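Snake plant

The snake plant (Dracaena trifasciata) is an evergreen perennial native to tropical West Africa. It was long placed in the genus Sansevieria, and the older name is still common in the nursery trade.

Description

The plant spreads by creeping rhizomes and forms dense stands. Leaves are stiff, upright and sword-shaped, dark green with lighter cross-banding. Some cultivars have yellow margins. The small, greenish-white flowers open at night and are rarely seen indoors.

Cultivation

Snake plants tolerate low light and irregular watering. Overwatering leads to rhizome rot, most often in winter. A free-draining mix in a pot with a drainage hole is preferred. Growth stops in cold conditions, and frost kills the leaves.

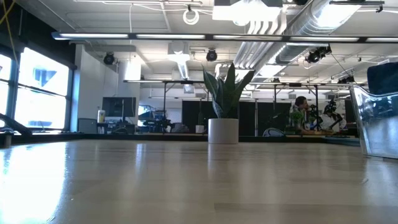
Propagation is by division or by leaf cuttings. Cuttings 3 inches long root slowly in sand, and those taken from yellow-edged cultivars usually produce plain green offspring. Division keeps the variegation.

Toxicity

The leaves contain saponins and are mildly toxic to cats and dogs if eaten.

See also

Dracaena
List of houseplants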